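# The rule book on the windowsill

The first thing Demetrio Paredes handed me when I walked into the Wolar workshop was a ring binder. I'd come to see robots and I got paperwork, with a tea stain on the front and a strip of red tape down the spine. "Read that, then we'll switch something on," he said, and went off to find me a chair.

I read it. It took me most of a coffee. There are 36 rules in there, and I'd expected the usual stuff about wearing goggles and not running. What I found was closer to the notes you'd leave for someone looking after your house — bossy in places, oddly fussy about tea towels, and clearly written by people who had each been annoyed by something in particular.

Rule four says the stop button has to be within reach of a seated person, because everyone used to measure it standing up. Rule nine says you never lean over the mat to tidy something while the arms are powered, even if it's only a fork. Rule 17 (my favourite) says that if you find yourself saying "it'll be fine", you have to go and get a second person and say it again to them.

Wolar works on kitchen tasks with pairs of arms. Think of putting a sandwich on a tray, or fetching a lemon, or hanging up a cup. It all sounds so gentle that I wondered out loud whether you needed 36 rules for it. Demetrio has clearly had this conversation before. A kitchen, he told me, is where people stop being careful. Put someone next to a big welding machine and they keep their elbows in. Put them next to a plate of food and they reach straight across without thinking, as we all do at home.

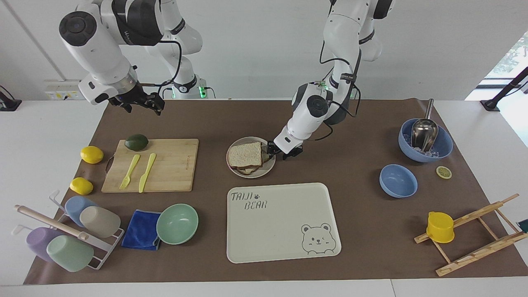 So a good third of the binder is about the table itself, before anything moves. Every run starts with a layout sheet, and the sheet gets checked by whoever didn't set things out. Anything that might roll goes on the sheet. Anything with an edge goes on the sheet. Cables get a look from base to gripper, with your eyes first and then with your hand once the power is off, and if one has worked its way into a joint the day stops there until it's sorted.

Then there's the speed rule, which caused the biggest row I heard about on my visit. New tasks have to be run 20 times at slow speed before anyone can turn the dial up. Not 19! Demetrio once made a colleague start again after a run was written down without initials, and I gather lunch was a quiet affair. I asked if that wasn't a bit much. He shrugged. The number was picked in an afternoon, he said, and it could just as well have been 15, but once you let people argue it down on a busy day you haven't got a number any more.

I liked that he'd admit it. I've sat through a lot of talks on robot safety where every figure is treated as if it came down from a mountain.

The other surprise was how much of the binder deals with writing things down. Last November they closed off a long set of trials for Carnesar, who make the trays and racks they practise with, and the plan had been 1,000 logged runs. They handed over 972. The missing ones had been done all right, but the notes didn't say who was on the stop button, and rule 22 says a run without that name doesn't count. Carnesar grumbled a bit and then asked for a copy of the rule.

That's been happening more and more. Apaza, a smaller outfit two floors down, now uses the first half of the binder nearly word for word, with its own page stuck in about long hair and lanyards. A college in Prultdale has asked for it too, though they wanted the swearing taken out of rule 31. (I looked up rule 31. It concerns people who put their mug on the worktop. I'm with the author.)

Does it all work? I can't tell you from one visit, and I'd be wary of anybody who could. What I can say is that by mid-afternoon I'd started doing it myself. I went to pick up a pen I'd dropped beside the table, stopped, and asked if the arms were off. Demetrio said yes, they were, and thank you for asking, and then made me wait while he checked.

There's a blank page at the back of the binder for visitors to suggest rules. Mine was that the chair should be offered before the binder. It's been pencilled in as number 37, pending a second signature.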